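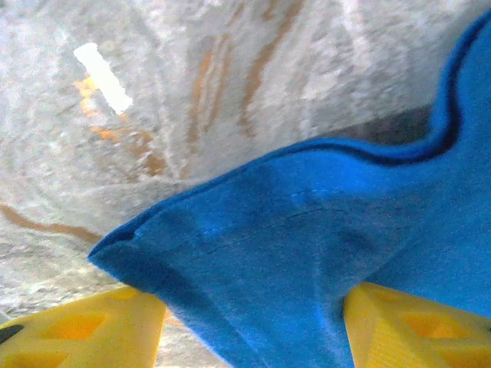

Lista de revisión: mesa de doblado y ropa de donación
Almacén Bamotari, sala de clasificación
Revisión de abril. Responsable: Iman Hamdy
Hoja número 3347

Claves: C = conforme. R = conforme con reparos. N = no conforme. NP = no procede.

1. Superficie de trabajo

1.1 Mesa limpia y seca antes de empezar el turno. C
1.2 Superficie sin astillas, rebabas ni cantos que enganchen el tejido. C
Comentario: pasé un paño de microfibra por toda la mesa y no se enganchó en ningún punto.
1.3 Patas y fijaciones apretadas. R
Comentario: hay una fijación que cede un poco si se aprieta el borde con las dos manos. Reapretada. Volver a mirar en la próxima revisión.
1.4 Sin productos químicos ni bebidas sobre la mesa. C

2. Paredes y alrededores

2.1 Papel pintado bien pegado, sin esquinas sueltas. R
Comentario: una junta empieza a abrirse a la altura del zócalo, por fuera. Es cosa de cola, no hace falta cambiar el paño entero.
2.2 Sin manchas de humedad. C
2.3 Iluminación suficiente para ver manchas y costuras. C
Comentario: se cambió el tubo que parpadeaba. El de repuesto está en el armario Dobson, balda de abajo.
2.4 Paso libre hasta la puerta. C
2.5 Extintor accesible y dentro de fecha. C

3. Prendas y telas sobre la mesa

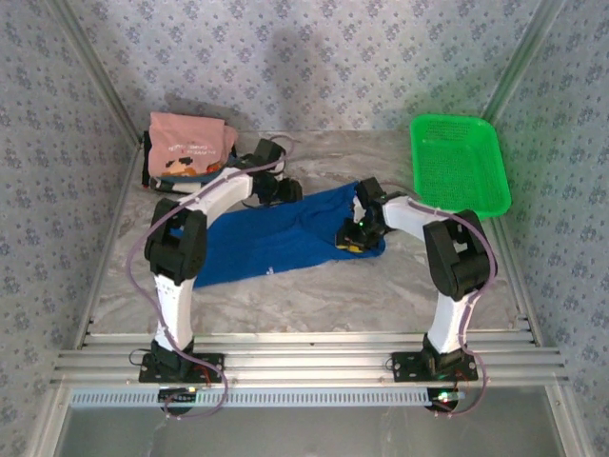 3.1 Una sola pieza en proceso de doblado cada vez. C
Comentario: la norma dice que lo que está pendiente o ya doblado se deja en las esquinas del fondo y que el centro queda para la pieza que se trabaja. Se cumple: la tela azul ocupa el centro, en diagonal y todavía arrugada, y la prenda rosa doblada está arriba a la izquierda, encima de otra oscura. No lo cuento como segunda pieza en proceso. Sí pido que las pilas no crezcan hacia el centro, como ocurrió en la revisión anterior.

3.2 Bolsillos vaciados antes de doblar. C
3.3 Sin alfileres, grapas ni etiquetas con pincho. R
Comentario: apareció una grapa en un lote de Osis, en una etiqueta de papel. Avisado el proveedor por correo. Hasta que contesten, los lotes de Osis se repasan a mano antes de llegar a la mesa.
3.4 Telas sin humedad al tacto. C
3.5 Dobladillos y bordes extendidos antes del primer pliegue. R
Comentario: los tejidos con algo de pelo se marcan enseguida. Si el borde se queda vuelto hacia dentro, el pliegue sale torcido y hay que repetir. Estirar primero las puntas, luego el centro, y no tirar más de lo necesario.
3.6 Manchas o roturas separadas para la caja de trapos. C

4. Cestas y recipientes

4.1 Cestas sin roturas ni bordes cortantes. C
4.2 Cestas apoyadas por completo, sin sobresalir de la mesa. N
Comentario: la cesta verde de plástico queda inclinada y con una parte fuera del borde, junto a la pared derecha. Con ropa dentro puede volcar. Hay que meterla hacia dentro o ponerla en el suelo, siempre fuera del paso.
4.3 Peso de las cestas llenas dentro de lo que puede levantar una persona sola. C
4.4 Cestas lavadas en el último mes. R
Comentario: lavadas todas menos las que estaban prestadas a Brukbridge. Cuando vuelvan, agua templada y jabón, también por la parte de abajo.

5. Registro y salida

5.1 Hoja de lote rellenada. C
Comentario: 102 piezas anotadas, 44 ya embolsadas. El resto sigue en la estantería y coincide con la hoja.
5.2 Bolsas cerradas y etiquetadas por talla. R
Comentario: varias etiquetas escritas con bolígrafo claro que no se lee desde la puerta. Usar el rotulador negro.
5.3 Bolsas sin apoyar en el radiador. C
5.4 Transporte interno con carro. NP
Comentario: el carro está en reparación -- mientras tanto, bolsas a mano y de una en una.

Pendientes

Cesta verde (4.2): corregir antes de empezar el siguiente turno.
Fijación de la mesa (1.3): comprobar otra vez pasados 7 días.
Grapas en lotes de Osis (3.3): a la espera de respuesta.
Junta del papel (2.1): pedir cola a mantenimiento. No corre prisa.
Cestas de Brukbridge (4.4): lavar a la vuelta.

Revisado y firmado: Iman Hamdy
Copia en la carpeta de la sala, detrás de la hoja anterior.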